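Speaker notes, Sunday morning talk
Sun 28 July, Ernidstead, small hall
Title: The bottle under the sink

Start slowly. Wait until the doors are closed. Say thank you to the people from Gebreyes for the coffee.

Opening. I want to speak today on a thing that all of you have at home and that you almost never look at. It is the bottle of liquid cleaner, for the laundry or for the dishes. Ask the room: who has read the back of such a bottle this year? Wait for hands. Do not make a comment on the result.

Part one, the label. In May we sent a short survey to households in Bimurgate and 119 of them wrote back to us. The first question was only this: how much do you pour? Most answers said "a little" or "until it looks enough". Very few people named the cap as a measure. The same people could tell me the price of the bottle quite exactly. (If somebody asks for the full table, it is in the Warnix report, page 4.)

Part two, the paper. A paper label lives in a hard place. It gets water on it, it gets touched every day, it rubs against the next bottle. When the paper goes, the small text goes too, and this is the text with the warnings. Pause here, because it is my main point and last time I said it too fast.

Part three, the language. Many families buy a bottle with text they can read only in part. A short line in large letters helps them more than a long block. For the next pictures, tell the room that the Chinese line "只需半盖" means "only half a cap is needed", and "不易漏，更省力" means "does not leak easily, saves effort". Say it in Chinese first, then in English. Leave each picture on the screen while I drink some water.

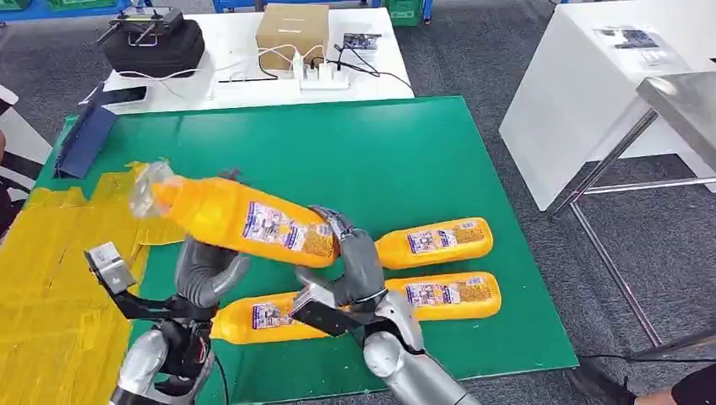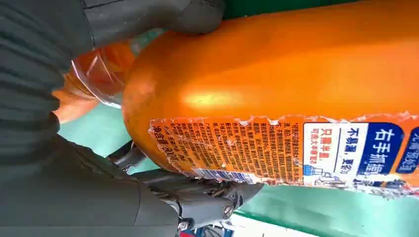
Orange bottles and a clear-ended cap, on green.
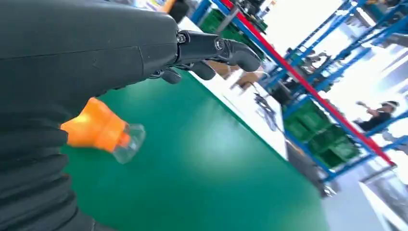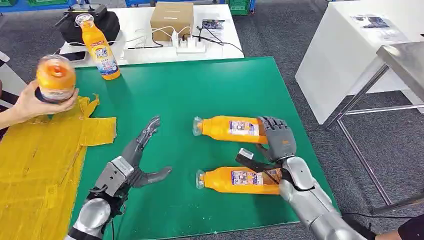
Part four, what we ask from the makers. First, put the dose on the front, in big letters. Second, mark the line inside the cap with a color, so that a person with weak eyes can find it. We have a budget to print 3,000 test labels, and 2,000 of them are already promised to the shops in Bimurgate. The rest is free. If somebody in the room has a shop or a laundry room in their building, please come to me in the break.

Part five, what you can do at home. Before the label is damaged, copy the dose on a piece of tape and put it on the shelf. Keep the bottle closed and high, away from children. Never pour the rest of one bottle into another one, also when the color is the same.

If there is time: the story of my aunt and the foam on the kitchen floor. Keep it under four minutes. If there is no time, go to questions directly.

Questions. Repeat each question into the microphone, the back rows do not hear well. Leave the survey forms on the table near the door.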